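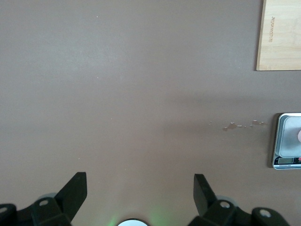

Tracey Marsden wrote in to ask whether she really needed to redo the fingertip check every time she moved her Dorkow to another bench, and the short answer, Tracey, is yes please! It only takes a few minutes, so put the kettle on first.

Section 7: Checking the fingers at the bench

1. Park the arm over a bare patch of table, with the scale and cutting board well off to the side.
2. Open the gripper fully from the Presora menu and wait for the motor to go quiet.
3. Look at the two fingertips from above. They should sit at the same height, and neither should lean (a slight lean is easy to miss, so take your time).
4. Close at speed 8, then open again. Do this 18 times.
5. Check the finger screws and snug up any that have worked loose.

Note: If one finger lags behind its neighbour, wipe both slides with a dry cloth and go back to step 2.

Caution: Keep your own fingers clear whenever the grip force is set above 80. Switch off at the wall before you touch a screw.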